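Terrazzo or granite-look tile for a ground floor hallway?

MarwaH
Posted Wednesday, November 12, 2025

Hello all,
I want to ask for advice about our hallway and kitchen, together 248 square feet. At the moment there is old vinyl and it must go. My husband wants polished granite. I prefer a porcelain tile with a granite pattern, in beige and brown, because we have two children and a dog, and our budget is 3,000 dollars with the installation included.

I visited the Tilero showroom in Markumton and took home three samples. The speckled one is my favorite. When I put it next to the kitchen door, the crumbs from breakfast disappeared on it. I know this is maybe not a good reason to choose a floor, but I clean it every day and I would like to see it less. 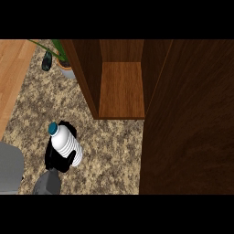 The seller told me that a busy pattern makes a narrow hallway look smaller. Our hallway is quite narrow and has only one window, above the front door. Is it true what he says? And which color of grout do you take with a floor that has so many colors in it?

Thank you in advance,
Marwa

grout_and_about
He wants to sell you the large plain tiles, they cost more. I have had speckled tile in a narrow hall since I moved in and it never felt small to me. For grout, pick the middle tone of the tile. Not the lightest one, you will regret it by the first winter.

Fastholm
I don't agree with the post above. Pattern does matter in a dark hall. Ours had brown speckles and it felt like a cellar until we painted the walls. If you want beige and brown, take the one with more beige.

Also ask for the slip rating. Polished tile by a front door is a bad idea where it rains a lot.

LiesJacobs
Hi Marwa, I am also not a native speaker, so I hope this is clear. We paid 965 for the labor only, for a kitchen smaller than yours, and then 170 extra for taking away the old vinyl. Please ask if the removal is in your price. In our case it was not, and we learned it on the last day.

MarwaH
Thank you, Lies, I did not think about the removal. I have a quote from Cherkaoui and it says only "preparation of the floor". I will call them tomorrow.

@Fastholm, the sample is matte. The walls are white already, so perhaps I am safe?

Fastholm
White walls help. Still, lay a few loose tiles in the hall and look at them in the evening with the lamp on.

grout_and_about
On that we can agree. Buy one extra box too. Mine was discontinued by May and I have a cracked tile by the stairs that I can't replace.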